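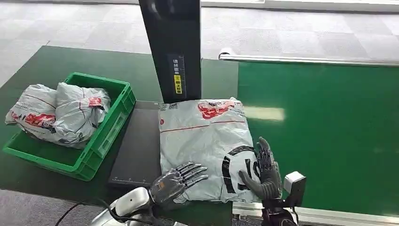
My dryer finished forty minutes ago and I'm writing this instead of folding what's in it, so you know where my sympathies lie. I want the machines to come and do my chores. I've wanted it since I was eight years old and responsible for the silverware drawer. So when my editor asked if I'd go find out how close we are, I had my coat on before she got to the part about the word count.

The short version is that they can do a bit of it, slowly, in the right room. The long version took me from a parcel depot in Skerdale to a borrowed kitchen in Zametdale, and it cost me one good sweater.

Let's start with parcels, since that's where the money is. A soft plastic mailer is a miserable thing to pick up if you don't have human hands. A cardboard box has corners and flat sides and it stays the shape it was when you looked at it. A mailer slumps. It slides over its neighbor, the contents go to one end, and the label ends up folded under a wrinkle. You and I grab one without a thought (usually while holding coffee). For a machine, every bag in the crate is a new problem, and then it does another one, and another one.

The Skerdale depot is run by a company called Bañuelos, which handles returns for a bunch of clothing sellers. The station I went to see has one job: take a bag out of a crate, put it on the scale, get it onto the belt. That's the entire chore. I stood there with a stopwatch like a swim coach and I got weirdly invested. The robot would go in for a bag, stop, back off a little, think about its life, and go in again. When a big floppy one finally landed on the scale I said "Yes!" out loud and a man on a forklift turned around.

The person in charge of all this is Torbjørn Fagerlund, a tall, patient engineer who has plainly answered my questions many times before. I asked him how many parcels it had done that shift. He looked it up: 170. I asked how many a person does in the same stretch, and he scrolled some more. On the neighboring line, 2157.

"So it's bad," I said.

"It's slow," he said. "Slow I can work on. Last September it was throwing them on the floor."

I liked him for that. I'd been to a trade show earlier in the fall where every booth had a video with swelling piano music, and not one person in a lanyard would say the word "floor" to me.

Fagerlund's view is that people judge these things by the wrong part. We look at the hands, because hands are exciting, and I'm as guilty as anyone - I spent ten minutes just watching fingers bend. He thinks the trouble is mostly in the moment after contact. Did I get one bag or two? Is it slipping? Is there something heavy rolling around in the bottom that's about to pull the whole thing sideways? A person feels all that through the skin and corrects before knowing there was anything to correct. His machines have to work it out, and while they're working it out the bag is already on its way somewhere.

Scales are their own little comedy. If the parcel hangs over the side and touches something else, or if a hand is still leaning on it, the reading is wrong. So the robot has to put the thing down, let go completely, wait, and pick it up again from flat, which is harder than picking it up the first time. I tried this myself in thick winter gloves with my eyes half shut, as Fagerlund suggested. I dropped two. He was very gracious about it.

What do the people on the floor think? I ate lunch with four of the packers (excellent soup, by the way, the depot canteen is a hidden gem) and the mood was somewhere between bored and wary. One woman told me she'd happily give it the night shift and keep the days. Another wanted to know what happens when it's not slow anymore, and she asked it looking straight at me, as if I might have brought the answer along in my bag. I hadn't. Fagerlund told me later that no one at Skerdale has lost hours over the station so far, and that he doesn't get to decide whether that stays true. I thought that was a fair answer and also not a comforting one.

Now, the house. You'd think a home would be easier, no shift targets, nobody with a stopwatch except me. It's so much worse! A depot has a table at a known height and one kind of job. My kitchen has a drawer that sticks, a dog, and a colander that belongs to no category.

A small outfit called Tirnitus has fitted out a rental in Zametdale as a practice home, and they let me spend a day there. Their machine can load a dishwasher if the plates are stacked and the dishwasher is open. It wiped a counter for me and did a really nice job, corners and all, and then wiped it again, because the counter was still there. It carried a basket of laundry down a hallway and I nearly applauded.

Then came the folding. Towels, good. Truly good - square, stacked, better than mine. Encouraged, I took off my gray sweater and handed it over. It held it up by one cuff for a long while. It laid it down, found the hem, lost the hem, and hooked a finger through a loose stitch near the elbow. I now own a gray sweater with a window in it. The Tirnitus people offered to replace it and I said no, I'd rather have the story.

They've been keeping a log of every towel, by the way. When I visited they were on number 2209. I asked when they'd start on fitted sheets and two people laughed and one went to get more coffee.

Would I have one in my house tomorrow? For towels and counters, sure, if it cost what a washing machine costs, and it costs nowhere near that. At the depot I can see it sooner. The room holds still for it, the bags keep coming, and someone like Fagerlund is there to fish out the ones that get stuck. He figures he'll be fishing for years yet and he doesn't seem to mind.

I did ask him, on my way out, whether he has any robots at home. He has a vacuum. It's been under the couch since Sunday and he's waiting for his kids to notice.

The dryer just buzzed at me again. I'm going in.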